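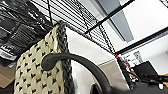
4 Pflege und Reinigung der Sitzgruppe Tollow

4.1 Allgemeine Hinweise

Dieser Abschnitt gilt für alle Elemente der Serie Tollow mit Geflecht und losen Polstern. Vor der ersten Reinigung ist Abschnitt 2 (Montage und Aufstellung) vollständig zu lesen. Schäden durch ungeeignete Reinigungsmittel sind von der Gewährleistung ausgeschlossen.

4.2 Reinigung des Geflechts

1. Polster und Auflagen vollständig abnehmen.
2. Losen Staub mit einer weichen Bürste in Flechtrichtung entfernen.
3. Geflecht mit lauwarmem Wasser und milder Seifenlösung abwischen.
4. Mit klarem Wasser nachwischen und im Schatten trocknen lassen.

ACHTUNG: Keinen Hochdruckreiniger verwenden. Der Wasserstrahl kann einzelne Stränge lösen.

4.3 Reinigung der Polster
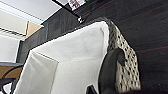 Die Bezüge der Serie sind bei höchstens 40 °C waschbar. Der Füllkern darf nicht gewaschen werden. Auf hellen Bezügen werden leichte graue Verschmutzungen und Knitterfalten, wie sie das weiße Rückenpolster zeigt, besonders früh sichtbar; eine örtliche Behandlung ist in diesem Stadium der Vollwäsche vorzuziehen.

1. Fleckenmittel an verdeckter Stelle prüfen.
2. Stelle mit einem feuchten, farblosen Tuch von außen nach innen abtupfen. Nicht reiben.
3. Nähte und Kederkanten gesondert nachwischen.
4. Polster hochkant aufstellen, bis Bezug und Kern durchgetrocknet sind. Die Trocknung dauert in der Regel etwa 4 Stunden.

Hinweis: Feuchte Polster nicht in das Gestell einsetzen. Es besteht die Gefahr von Stockflecken.

4.4 Einlagerung

Die Polster sind spätestens im November in einen trockenen, belüfteten Raum zu verbringen. Ersatzbezüge können unter der Bestellnummer 456 beim Kundendienst der Firma Cotell angefordert werden.

Stand: Samstag, 1. Februar 2020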